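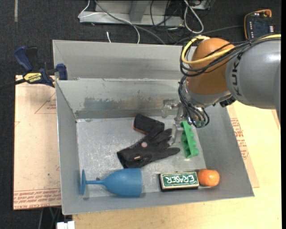

4. Filling and Calibrating the Stokier Salt Spreader

This section is for the Stokier walk-behind spreader, sold by Vendia. Please read section 3 (Assembly) first. The hopper must be fixed on the frame with all bolts tight before you put any material inside.

4.1 Before filling

1. Park the spreader on flat ground and put down the rear stand.
2. Push the flow lever forward to CLOSED. You should feel a click.
3. Look in the hopper for ice, leaves or old salt from the last use. Remove it with the plastic scraper.
4. Turn one wheel by hand. The spinning plate must turn freely.

CAUTION: Never put your hand in the hopper while another person is moving the spreader. The agitator turns together with the wheels.

4.2 Filling

1. Place the screen on top of the hopper.
2. Pour the salt slowly over the screen. Break the big lumps outside of the hopper.
3. Stop when the salt reaches the line marked MAX.
4. Close the rain cover and fasten both straps.

NOTE: Use dry rock salt or calcium chloride pellets. Pure sand is too heavy for the agitator. A mix with sand is allowed if sand is not more than half of it.

4.3 Setting the amount

The dial has positions from 1 to 9. For the first test we recommend position 2.

1. Measure a piece of driveway of 400 square feet and mark it with cones.
2. Weigh the salt before you fill it in, and write down the weight.
3. Open the flow lever and walk at normal speed until the marked piece is covered one time.
4. Close the lever before you stop walking. If you stop with the lever open, a pile of salt will stay on the ground.
5. Empty the hopper into a bucket and weigh what is left. The difference is the amount used.
6. If it is too much, turn the dial down by one position and repeat the test.

NOTE: Make a new test when you change to another kind of salt. The dial position for pellets is usually not correct for rock salt.

4.4 After use

Empty the hopper completely and rinse it with water, also under the spinning plate. Let it dry with the lever OPEN. For the winter storage of spare parts see section 7. The replacement agitator pin is part no. 637.

Comments (3)

kallthorpe_drives
My lever does not click at CLOSED, it only stops. Salt does not come out, so is it ok?

Vendia Support
Please tighten the cable nut under the handle by a half turn and try again. The click should come back.

plowguy369
Position 2 was too little for my rock salt, I use 4. The rest worked as written.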